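Search this site
Enter keywords
Go

The Chargers

My mother kept every charger she had ever been given. After she moved to the apartment in Detness I drove over with a white laundry basket and told her I would sort them. She said they were sorted. They were in a drawer, a boot box and two pillowcases.

I sat on the floor of the old house and started. The small ones went quickly. Most had no cord and no phone to go with them. The big one said 90W on the top, and I could not think of anything she owned that needed it.

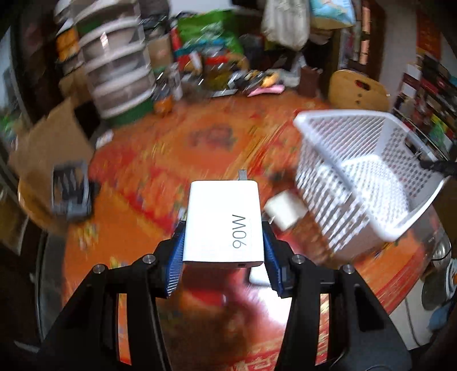 I called her. She was having lunch.

"What takes ninety watts?" I said.

"Your father's computer."

My father's computer had gone to the recycling place in December, two years after he did. I had carried it out to the car myself. I told her that.

"Then it doesn't take anything," she said. "Is it warm in there? They said they would leave the heat on."

I said it was warm enough. She asked if I had found the charger for her razor, and I said I didn't know which one it was. She said it was white. I looked over at the basket and told her I would bring all of them.

"I said they were sorted," she said.

I packed until it got dark. The last bus to Detness was the 77, and I had missed it often enough as a boy to still check the clock, though my car was right outside. I put the basket on the passenger seat and ran the belt through the holes in the side so it wouldn't tip on the hill.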